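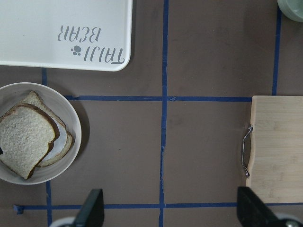
Normas para tareas con comida y menaje en mesa compartida: qué aplicáis vosotros

Flultik > Foros > Robótica colaborativa > Normativa y buenas prácticas

drisach_taller
07/12/2020

Buenas. Estamos redactando la hoja de normas para la mesa de manipulación y quiero contrastarla antes de imprimirla. Trabajamos con brazos colaborativos y pinza paralela, y las tareas son de cocina: pasar pan del bol a la bandeja o a la tabla, colgar tazas, servir hielo. Hasta ahora cada operador preparaba la mesa a su manera y las sesiones no se podían comparar entre sí.

El borrador dice esto:

1. La cuadrícula de cinta azul es la referencia. Todo objeto se coloca respecto a una casilla y se apunta en la hoja antes de arrancar.
2. Nadie mete la mano en la mesa con los servos activos. Para recolocar un objeto, paro primero, mano después.
3. Las consolas se quedan sobre el escritorio, al alcance del operador, con la seta de emergencia libre. Ni papeles ni tazas encima.
4. El pan se cambia en cada turno y no se come. El menaje que entra en la mesa no vuelve a la cocina.
5. Velocidad reducida en toda aproximación vertical a un recipiente.

Me preocupa sobre todo la 2, que se incumple cuando hay prisa. ¿Alguien la tiene resuelta de otra forma?

marga_plc

La 2 no la resuelves con un papel. Si la gente mete la mano es porque parar y rearmar cuesta demasiado. Mide cuánto se tarda desde que se pulsa la parada hasta que el brazo vuelve a estar listo. En nuestra celda ese era el problema y lo arreglamos con una parada de protección en pedal. La emergencia se queda para emergencias.

Y haced la evaluación de riesgos de la aplicación completa, con la pinza y con los objetos. Que el brazo sea colaborativo no hace colaborativa la tarea.

toni_r

De acuerdo con lo segundo. Con lo primero, a medias. Un pedal suelto en el suelo acaba debajo de una silla. Prefiero un mando de validación de tres posiciones, aunque sea más caro y más incómodo.

marga_plc

El pedal va atornillado a una placa. Suelto tampoco lo quiero yo.

drisach_taller

Lo del tiempo de rearme no lo habíamos medido. Lo apunto.

Sobre la 1 tengo otra duda. La cinta se despega por los extremos y con el tiempo quedan tiras levantadas. ¿La cambiáis por calendario o cuando se ve mal?

Dejo la vista general de la mesa, que con el detalle de la pinza no se entiende la distribución. El pan está en el bol blanco, debajo de la muñeca, y el hielo en el rosa, con el cucharón al lado. El portatazas está tumbado, con una taza amarilla y otra verde oscuro junto a él.
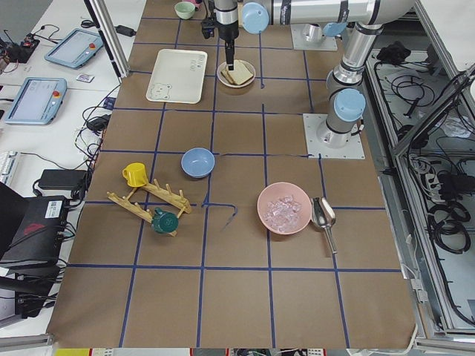 Sólveig Bjarnason

Nosotros la revisamos al empezar el turno y cambiamos el tramo que esté levantado, entero, sin parches. Una punta suelta se puede enganchar en los dedos de la pinza y arrastrar lo que tenga cerca. Además, si alguien calibra mirando la cinta, una línea torcida os desplaza toda la sesión. Yo añadiría a la norma 1 que la cinta sirve para colocar objetos y nunca para calibrar. La calibración, con patrón impreso y en su propia hoja.

Otra cosa: el hielo. Falta una norma para el agua. Hielo sobre papel es papel mojado en cuanto se alarga la sesión, y tenéis electrónica en el escritorio de al lado. Bandeja de goteo y un tiempo máximo con hielo en la mesa.

kubo_77

Para mí sobran normas. Con estas cinco y las que estáis añadiendo salen dos páginas y no las lee ningún operador. En Twal teníamos una hoja plastificada con lo de seguridad y nada más. Lo del pan, los boles y la cinta iba en el procedimiento de cada tarea.

toni_r

Separar seguridad y procedimiento me parece bien. Pero lo del agua es seguridad, eso no lo mandes al procedimiento.

kubo_77

El agua sí. El pan no.

marga_plc

El pan depende. Si alguien se lo come después de que haya pasado por unos dedos de pinza que nadie ha limpiado con producto alimentario, ya me dirás. Basta una línea: «material de ensayo, no apto para consumo». Y etiqueta en los boles.

drisach_taller

Los boles no llevan etiqueta. Se la ponemos por debajo para que no salga en las cámaras ni cambie el aspecto del objeto entre sesiones.

Sólveig Bjarnason

Por debajo se despega al lavarlos. Marcadlos con rotulador permanente en la base y llevad una lista con el código de cada pieza. Si una se rompe, la sustituta lleva código nuevo aunque sea del mismo modelo.

anselmo_v

Llego desde el hilo de Dano sobre cables. Una pregunta sobre la 5: ¿qué entendéis por velocidad reducida? Si no hay un número, cada uno pone el suyo. Y tiene que estar limitada en la configuración de seguridad, con contraseña. En el programa la cambia cualquiera.

drisach_taller

Ahora mismo está en el programa. Tienes razón, hay que pasarla a la configuración. El número lo fijaremos después de la evaluación, no quiero copiar el de otra celda.

toni_r

Bien hecho. Y con dos brazos en la misma mesa, añade los planos de seguridad entre ellos. Aunque trabaje uno solo, el otro tiene que estar en una posición de reposo definida y con nombre. «Apartado» no es una posición.

anselmo_v

+1 a lo de toni_r. También escribiría quién tiene la consola de cada brazo. Con dos consolas en el mismo escritorio es fácil coger la que no es - a nosotros nos pasó. Una etiqueta en la consola y la misma en la base del brazo.

marga_plc

Pero la etiqueta no vale como medida de seguridad. Las dos setas deberían parar los dos brazos. Si cada una para solo el suyo, eso va antes que todo lo demás de este hilo.

drisach_taller

Lo compruebo mañana con el esquema delante. Resumen de cambios para la versión 2:

- Hoja de seguridad aparte del procedimiento.
- Parada de protección para recolocar objetos (pedal fijo o mando, por decidir).
- Setas de emergencia comunes a los dos brazos, a verificar.
- Velocidad limitada en configuración, con contraseña.
- Reposo definido para el brazo que no trabaja.
- Bandeja de goteo y tiempo máximo con hielo.
- Revisión de cinta al inicio de turno, tramo entero.
- Menaje codificado en la base.

kubo_77

Sigo viendo dos páginas.

drisach_taller

Una por las dos caras. Cuando esté la cuelgo.

Compartido 5 veces · 1804 visitas · 23 comentarios

Temas relacionados
Mando de validación o pedal: experiencias en celda pequeña
Dano: guiado de cables en brazos montados sobre mesa
Cómo documentar un cambio de pinza sin rehacer todo el expediente
Patrones de calibración impresos: papel, vinilo o aluminio
Plantilla de evaluación de riesgos para aplicaciones colaborativas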